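Director's Diary: Opening Week of the Winter Season

Visitor Services, Plosanar Fortress and Gardens

The winter timetable took effect this week, and the following notes are entered for the benefit of the visitor services team and of those members who have asked to be kept informed. The fortress now opens at ten in the morning. The last guided tour leaves the lower gate at half past two, which allows the group to complete the wall walk before dusk. The gardens remain open without charge until four.

The first full day of winter operation was Tuesday. I arrived at the lower gate at eight and walked the visitor route with Matvii Sirko, who supervises the guides. The path from the Horobets parking area had been salted before our arrival. The handrail on the second flight of steps is loose again at its upper bracket. It was repaired in October, and the repair has not lasted. A work order has been submitted, and until it is completed guides will bring their groups up by the carriage road. The carriage road adds a little to the walk but has no steps, and several visitors told us afterward that they preferred it.

We received 211 visitors over the course of the day. Thirteen of these were members of a walking club from Plerer who had booked the late morning tour some weeks in advance. Their leader had understood that the booking included the cistern. The cistern is closed from now until spring, and the confirmation letter did not say so. Mr. Sirko offered the group the chapel loft in its place, an area not usually shown, and the offer was accepted. The confirmation letter has since been corrected. I have also asked that the closure be posted at the ticket window and at the Horobets bus stop, where many visitors wait long enough to read a notice.

The new ticket arrangement was tested under fair conditions. Tour places are now sold by departure time, and the ticket shows the hour in large type. In past winters visitors purchased a general ticket and then waited in the courtyard, at times in poor weather, for a guide to become available. On Tuesday the longest wait occurred at noon, when two families arrived together just after a tour had left. They were directed to the exhibition hall on the ground floor and were called from there. One of the families chose to remain in the hall and exchanged its tickets for the last departure.
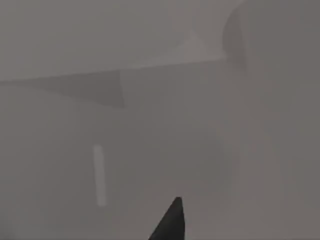
Can visitors see the fortress without joining a guided tour? The courtyard, the exhibition hall, and the gardens may be visited independently at any time during opening hours, but the wall walk and the keep are open only to guided groups.

The question was put to the ticket window many times during the week, and I have asked the staff to give the reply in those words. Earlier versions differed from one window to the other. One visitor had been told that the keep was closed altogether and went home without seeing it. We have written to her and enclosed a pass for two.

Hanna Ostapchuk reported on the tearoom. The shorter winter menu has been received well, and the soup was finished before two on three days of the week. She has requested a second kettle and permission to open half an hour before the first tour. I have approved both. Visitors who come by the early bus from Selteck reach the gate before the ticket window opens, and at present they have nowhere warm to sit. The bus company has informed us that the early service will continue through the winter, although the late afternoon return will leave ten minutes sooner than it did in summer. Guides on the last tour are asked to mention this at the start of the tour and again at the keep.

The printed guide was also discussed. We ordered 1000 copies of the folding map for the winter, in place of the thicker summer booklet. The map shows the walking times between the main points and marks the benches, a feature for which older visitors had asked repeatedly. It contains one error. The footpath to the east orchard is drawn as a through route, whereas it ends at the orchard wall. A small correction slip will be placed inside each copy. The remaining summer booklets will be sold at half price in the shop until they are gone.

Attendance for the week came to 2578, with the greater part falling on the two weekend days. The parking area filled once, shortly after noon on the second of these, and cars were sent to the overflow field. The ground there was soft. If rain is forecast, the field should not be used, and drivers should be directed to the lot beside Selteck station, from which the bus runs directly to the gate.

A light dusting of snow fell on the last evening. The wall walk was closed the next morning until it had been swept, and the first tour began in the keep and took the walls at the end. Mr. Sirko considers this the better order in any weather, as the group finishes with the view over the river. We will try it through December and compare the comments left in the visitors' book.

Matters carried forward: the handrail, the correction slips, the lamp over the shop door, and a reply to the school in Plerer regarding spring dates.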